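Can a machine do the boring jobs yet? Shop floor or laundry, I'll take either

Workshop & Automation > General chat

benchrat_61
Joined: October
We do small-run electronics at Kadlow, mostly repairs and rework on controller boards. The owner came back from a trade day convinced that sorting and stripping down parts will be done by arms before long and that we should stop hiring for it. I think he's dreaming. Has anyone here got a machine doing a proper mixed job, as opposed to the same pick over and over?

Keith Pirihi
Depends what you call a proper job. I'm at Witetti and we've had two arms working a sorting bench since autumn. Boards, wires and small metal parts come in on a tray and the bins are on either side. Rigid parts are fine. Wires are a pain – they never lie the same way twice and the fingers close on nothing.
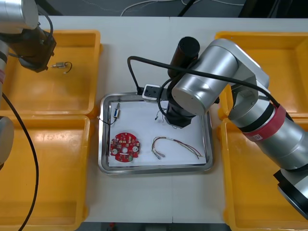
Tray in the middle, bins left and right. The coloured wires are the hard bit.

benchrat_61
Thanks Keith. So what happens when it misses a wire?

Keith Pirihi
It has another go. After 3 misses it stops and one of us moves the wire by hand. I'd call it slower than a person but it will keep going through smoko.

tinlid
Slower than a person and needs a person standing there. That's not automation, mate, that's a second apprentice who doesn't make tea.

Keith Pirihi
We don't stand there. We're at the next bench doing other work.

marg_o
Coming at it from the house side. My brother-in-law bought a Sternuvel for folding towels and it does towels. It won't do a fitted sheet, and socks have to be laid out flat first, by which time you might as well have paired them. Same trouble as your wires, I reckon. Anything floppy.

tinlid
My point exactly. A dishwasher has been doing a household chore for decades and it hasn't got any fingers. Build the machine around the job.

marg_o
Dishwasher doesn't load itself though.

solder_n_sons
I disagree with tinlid. Purpose-built gear is great if you've got volume. We looked at a Lamont feeder and it wanted every part in the same orientation, and our parts arrive in a heap. For mixed work in small lots I'd sooner have a slow arm I can set up for something else next month.

benchrat_61
How long did the set-up take, Keith?

Keith Pirihi
2 weeks to get it moving parts, then a lot of fiddling with the colour of the lining and the lights. Shiny metal gave us grief. Plain white paper in the tray helped.

tinlid
Two weeks! I'd have sorted the lot by then.

solder_n_sons
And you'd be sorting it again the week after.

benchrat_61
Right, I'll tell the boss we're keeping the hire for now and ask whether we can trial one on the rigid parts only. Keith, all right if I message you about grippers?

Keith Pirihi
Yep, go for it. I'm usually on after 7 pm.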